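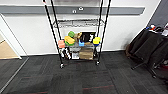
Étagère métal à fils : la charge annoncée, vous y croyez ?

Forum > Aménagement > Rangement et atelier
14 réponses

bricolo_du_garage
Bonjour à tous,
J'ai le projet d'équiper ma buanderie avec des étagères à grilles métalliques, le genre qu'on voit dans les cuisines de restaurant. Je regarde chez Hestlow (le modèle cinq niveaux) et chez Terkorora (quatre niveaux, un peu plus cher). Les deux annoncent 200 kg par tablette. Deux cents kilos sur des fils qui ont l'air d'avoir le diamètre d'un cintre de pressing, j'avoue que j'ai du mal. Quelqu'un a déjà chargé ça pour de vrai ? Je compte y mettre des bocaux, des packs d'eau, la caisse à outils et deux batteries de camping-car l'hiver.
Merci d'avance.

mamie_tournevis
Bonjour. Chez moi ça porte des conserves depuis des années sans broncher. Il faut juste bien clipser les bagues en plastique sur les poteaux, et dans le bon sens, sinon la tablette descend dès qu'on appuie dessus.

Othmane Hegazy
Le chiffre est sans doute vrai dans les conditions où il a été obtenu : charge uniformément répartie, sol parfaitement plan, pieds réglés, pas de roulettes. Vos batteries posées au milieu d'une tablette, c'est une charge ponctuelle. La notice ne dit rien là-dessus, j'ai regardé pour les deux marques. Demandez-leur la charge ponctuelle par écrit, vous verrez la réponse.

bricolo_du_garage
J'ai écrit à Hestlow. Réponse du service client, copiée telle quelle : « Nos produits sont conçus pour un usage domestique intensif. » Voilà. Je suis bien avancé.

placard75
Usage domestique intensif, ça veut dire quoi, vingt enfants ?
Plus sérieusement, je trouve qu'on se monte la tête. Qui met 200 kg sur une tablette de buanderie ? Un pack de six bouteilles d'eau pèse 9 kg. Il faudrait en empiler une sacrée quantité.

Othmane Hegazy
@placard75 Le problème n'est pas de savoir si on met 200 kg. Quand un fabricant gonfle un chiffre que personne ne vérifie, je me demande ce qu'il a fait sur le reste : épaisseur du poteau, qualité du chrome, filetage des pieds. Et puis la charge par tablette et la charge totale, c'est deux choses. Additionnez les cinq niveaux, vous arrivez à une tonne sur quatre petits patins. Sur votre carrelage. Bon courage au carrelage.

placard75
Personne n'a parlé d'une tonne.

Othmane Hegazy
La fiche produit, si. « Capacité totale 1 000 kg », en gras, juste à côté du prix.

lilou.range
Coucou, moi j'ai pris la Terkorora en noir et je l'adore !! Par contre je confirme que les petits objets basculent entre les fils, tout ce qui a un pied étroit penche (mes flacons d'huile, une horreur). J'ai fini par mettre des plaques de plastique transparent sur deux niveaux. Ça coûte presque aussi cher qu'une tablette, c'est du vol.

vieux_moteur
Les plaques transparentes, prenez du polypropylène en rouleau au rayon bricolage et coupez-le au cutter, ça revient à trois fois rien. Ne payez pas les plaques « officielles ».
Pour les batteries : en bas, et c'est tout. On ne met jamais de batteries en hauteur sur ce genre de meuble. Vous avez bien prévu de le fixer au mur ?

bricolo_du_garage
Pas prévu, non. Il n'y avait pas de kit mural dans la liste des pièces. Ma cloison est en placo en plus.

vieux_moteur
Alors chevilles à expansion pour plaque de plâtre, ou mieux, vous cherchez le montant métallique derrière. Une étagère de 155 cm de haut sur une profondeur ridicule, avec un gamin qui grimpe dessus, elle part en avant. Le poids annoncé n'y change rien.

mamie_tournevis
Je ne suis pas d'accord pour dire que c'est obligatoire. La mienne n'est pas fixée. Je mets le lourd en bas, le papier toilette en haut et je n'ai jamais eu de souci. À un moment il faut faire confiance à la gravité.

vieux_moteur
C'est justement à la gravité que je ne fais pas confiance. Vous avez des petits-enfants qui passent ?

mamie_tournevis
Trois. Ils ont interdiction d'entrer dans le cellier.

vieux_moteur
Je vous laisse relire votre phrase.

Othmane Hegazy
Pour revenir au sujet de départ, j'ai fait un essai ce week-end sur la mienne, une Fahmy achetée en solde en septembre, vendue elle aussi pour 200 kg par niveau. Sacs de terreau et de sable, pesés un par un, posés bien à plat. Une règle en alu appuyée sur les deux bords pour mesurer la flèche.
À 60 kg, rien de visible.
À 100 kg, 3 mm au milieu.
À 155 kg, 14 mm, et une des bagues avait glissé dans le poteau. J'ai arrêté là, je n'avais pas envie de passer la soirée à balayer du sable.
Après déchargement la tablette n'est pas revenue complètement droite.

placard75
Donc elle a tenu 155 kg. Moi j'appelle ça une bonne étagère.

Othmane Hegazy
Elle s'est déformée à 155 kg pour 200 annoncés. Si vous achetez une échelle marquée 150 kg et qu'elle plie à 115, vous êtes content ?

placard75
Une seule étagère, un seul essai, une balance de salle de bain. Je ne dis pas que c'est faux, je dis que ce n'est pas une preuve. Vous avez peut-être mal engagé la bague au départ. Mamie_tournevis l'a dit plus haut, c'est l'erreur classique.

Othmane Hegazy
C'est possible pour la bague. Pour la flèche, non. Je veux bien refaire avec une autre tablette si quelqu'un m'en donne une.

lilou.range
Haha pas la mienne merci

tata_cellier
Bonjour, je débarque. Est-ce que quelqu'un connaît Broteria ? Ils affichent 80 kg par tablette pour un modèle qui a l'air identique à la Hestlow, mêmes dimensions, mêmes poteaux à rainures. Je me demandais pourquoi elle portait deux fois moins.

vieux_moteur
Peut-être parce que c'est le même meuble et que chez Broteria quelqu'un a lu la norme. Je n'en sais rien, mais j'aurais plutôt tendance à acheter celle-là.

placard75
Ou alors l'acier est plus fin. Vous achetez un chiffre plus bas et vous supposez que c'est de l'honnêteté. C'est quand même un drôle de raisonnement.

tata_cellier
Il y aurait moyen de comparer le poids du meuble vide ? Si l'un pèse bien plus lourd que l'autre, à dimensions égales, c'est qu'il y a plus de métal dedans, non ?

Othmane Hegazy
Très bonne idée, et c'est une donnée sur laquelle ils ont moins intérêt à mentir parce que le transporteur la facture. Regardez le poids du colis, pas celui de la fiche.

bricolo_du_garage
Je viens de vérifier pour les deux. Même poids de colis au kilo près. Mêmes photos de montage aussi, d'ailleurs, seul le logo change sur la notice.

vieux_moteur
Voilà.

placard75
Bon. Là je vous l'accorde, ça sent la même usine. Ça ne dit toujours pas lequel des deux chiffres est le bon.

mamie_tournevis
Le plus petit, mon garçon. Dans le doute c'est toujours le plus petit.

bricolo_du_garage
Merci à tous. Je pars sur la Broteria, batteries au ras du sol, et je chercherai le montant dans la cloison avec un aimant. Une dernière question pour lilou.range : la peinture noire, elle s'écaille aux endroits où les bagues serrent ? Sur les avis clients c'est cinq étoiles partout, tous postés la même semaine, donc je préfère demander.

lilou.range
Un peu oui, sur deux poteaux, mais ça ne se voit que quand on déplace la tablette. J'ai remis un coup de feutre noir. Et chez moi c'est sec ! En buanderie avec le linge qui sèche je ne sais pas trop, à ta place je surveillerais la rouille au niveau des soudures.

Othmane Hegazy
Passez un coup de vernis incolore sur les points mis à nu avant de monter, et gardez la facture.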